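Key and Access Renewal – Progress Report to the Tanner Fund
Reporting period: April to August
Prepared by Aurelia Frei, Building Services, Fikura House

1. Where the project stands

The grant covers the replacement of the old key cupboard at Fikura House, a full check of every key held at the front desk, and a written sign-out routine for staff and tenant groups. The first two parts are close to done. The sign-out routine is drafted and in trial use on the ground floor.

At the start of the period the desk held keys in two cupboards, a cash box and a drawer. Many had paper labels that could no longer be read. Heidrun Hämmerli and Horácio Amaral went through all of them over several weeks in May and June, trying each key in the doors, cabinets and meter boxes on every floor. The final list has 200 keys. Of these, 69 fit nothing in the building. They have been bagged and put in the safe until the owners of the two annex units have had a chance to look at them.

2. New storage

We had planned to buy a standard wall cabinet with hooks. When the desk staff tried a sample from Bruletti, keys slid off the hooks whenever the door was shut hard, and sets with more than three keys did not hang flat. We asked the supplier about other types and settled on curved steel racks with holes along the upper rim. Each set goes on a split ring, and the ring is threaded through its own hole. The change was agreed with Rhonda Bélanger in June and stayed within the equipment line.

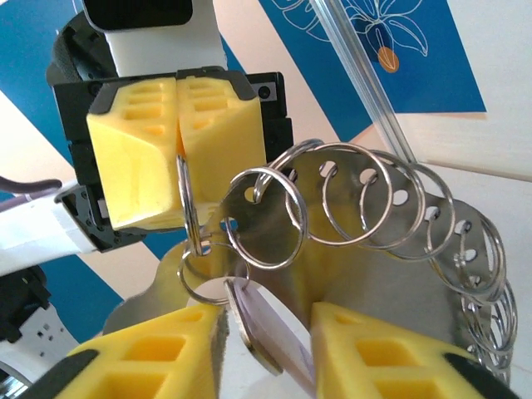
3 min read

The rings on the rack are plain silver-coloured split rings. Tags are flat metal, long and narrow with rounded ends, and each has a small split ring of its own at the top. We chose metal after the plastic tags on the cleaners' sets cracked in the first month. The room numbers are being stamped by Drellusa, who have returned the tags for the ground floor and the basement. The upper floors are due in September.

Threading a split ring through the rim takes longer than dropping a key on a hook, and the evening staff have said so. For sets that go out every day we are testing a small clip between the ring and the keys, so that the ring can stay in its hole. Sets that are rarely used will remain as they are. Soledad Domínguez is keeping notes on how the clips wear and will report at the end of the trial.

3. Sign-out routine

The draft routine is one page. A person taking a key writes the tag number, their name and the time, and the desk initials the line when it comes back. The desk checks the racks against the sheet at 9 p.m. During the trial five sets were missing at the evening check. Four were returned the next morning. The fifth, for the bicycle store, has not been found, and the lock there has been changed.

Tenant groups have asked whether they can keep a key between bookings. For now the answer is no, except for the music school, which has a written agreement from before the grant.

4. Spending

Spending to the end of August is $1,490. This covers the racks, the rings, the first batch of tags and the bicycle store lock. The second batch of tags has been ordered but not invoiced. Staff hours for the key check were met from our own budget – they ran over what we had set aside, mostly on account of the meter boxes.

5. Next period

Fit the tags for the upper floors when they arrive from Drellusa.
Decide on the clips once Soledad's notes are in.
Extend the sign-out sheet to all floors.
Settle what happens to the unmatched keys. The annex owners have been written to and one has replied.

We are not asking for any change to the grant amount or the end date. Questions about the key list should go to Heidrun Hämmerli, and anything on costs to me.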